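Review: Drurnis home arm, open house demo in Dollville
Posted in Gadgets and Gear | 6 comments

Back from the Dollville open house, typing this up before I forget half of it. Went Saturday. Stayed longer than planned. Short version — better than I expected at picking stuff up, worse at deciding where to put it, and way too big for my place.

Some of you asked for a review of the Drurnis arm after I mentioned it in the spring. I don't own one. You can't really buy one yet, you get on a list. So this is a review of a demo. Take it for what it's worth.

The setup

Karagiannis is the outfit putting these into homes, and they do open days in a regular house on the edge of Dollville. Upstairs and downstairs, lived-in looking, shoes by the door. Kitchen has a smaller arm wiping counters (skip it, it wiped the same spot for ages). The one worth the drive is in a bedroom. Tidying demo. Groups of 5, shoes off, stand where they tell you.

Joanne Bloxham ran our session. Knows the thing cold. Didn't do the sales voice. When somebody asked if it could fold a fitted sheet she said no and moved on, which I liked.

What it does

You give it a job from a tablet. Clear the desk, sort the bin, that kind of thing. It looks, it thinks, it reaches. There's a wait before each reach and the wait is the worst part. Long enough that people start talking and then get startled when it moves.

Once it's moving it's smooth. Quiet too. I'd braced for a factory whine and got a sort of low hum, less than my fridge. It slows down a lot close to the furniture. A man in our group put his hand out when told to (they ask for a volunteer) and the arm stopped well short and waited for him. Did it twice. Good both times.

The picking

Soft things were the surprise. Wristbands, cloth, anything floppy. I figured those would kill it. It got the cloth on the first go, dropped it, got it agian. Wristbands came up in a clump, and it set the clump down in one piece. Does that count as sorted? Joanne said yes. I say no.

Paper is a mess. Flat paper on a flat desk — it pushed a sheet along untill the sheet bent, then pinched the bend. Clever I guess. I would not let it near my tax stuff.

Crinkly plastic packaging it flat out refused. Message on the tablet, "item skipped." Fair enough, I'd rather it skip than crush something. But at my house that would be most of the desk.

Cube puzzles and chunky things, no trouble at all. If your clutter is blocks and boxes you'll be happy.

The putting away

Needs work. It has one idea, and the idea is the bin. Everything goes in the bin. You can set up more spots on the tablet, 4 of them max on this version, but Joanne only had the bin turned on for our group and the other spots were "being retrained." OK. So what I saw was a very expensive way to move things from a desk to a tub beside the desk. My kids do that for free.

Someone asked whether it could take things back out. Yes, slower. We watched it fish for a while. It got what it was after on try number 6 and people clapped.

Size

Big. I keep trying to explain this to my husband. The online clips make it look like a desk lamp. In a room with a bed in it you notice it from the door, and then you notice it again when you try to walk around the chair. Not a hallway robot. Not an apartment robot. Lying in that bed with it overhead? No thank you. They say it can park off to the side at night, didn't see that.
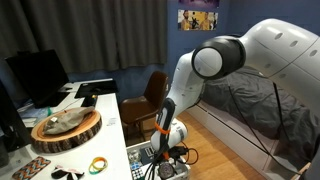 The bedroom setup at the Dollville open house, arm down over the storage bin by the desk.

Cables

My main gripe after size. There are a lot of them and they hang. Down past the bed, in a bundle at the wrist, a loop out over the floor. I have a cat. I asked about a tidier sleeve and Joanne said a cover is in the works, no date. Also a bright orange strap around the wrist, looks like something from a camping store. I kind of like the strap.

How it stacks up

Only other one I've seen in person is the Donow, at a home show, and that was bolted to a table in a booth with three identical mugs. Donow was faster. Much faster. But mugs. I'd take the slow one that can deal with a rumpled cloth on a slice of tree over the fast one that does mugs.

Good

Quiet. Stops for people. Handles soft stuff. Tablet screen is simple, big buttons, I drove it for a couple minutes and didn't break anything.

Not good

Size, cables, the waiting. Everything in one bin. No price — I asked 2 different people and got "it depends" from both. They did say the install takes most of a day and somebody has to come check your floor first.

If you want to go

Open days run again in April. Sign up ahead, they turned a family away at the door while I was putting my shoes back on. Parking is on the street and fills up. Morning slots are better, the afternoon group behind us was going to get a shorter demo. Wear decent socks. Bring your own item to try if it's smaller than a shoe, they'll let you put it on the desk at the end. I brought a sunglasses case. It went in the bin.

Rating: 3 out of 5 for the arm, 5 out of 5 for the visit. Would go back and see it once the other drop spots are working. Not putting my name on the list yet.

Kitchen arm gets its own post if I get around to it. Questions in the comments, I'll answer tonight after dinner.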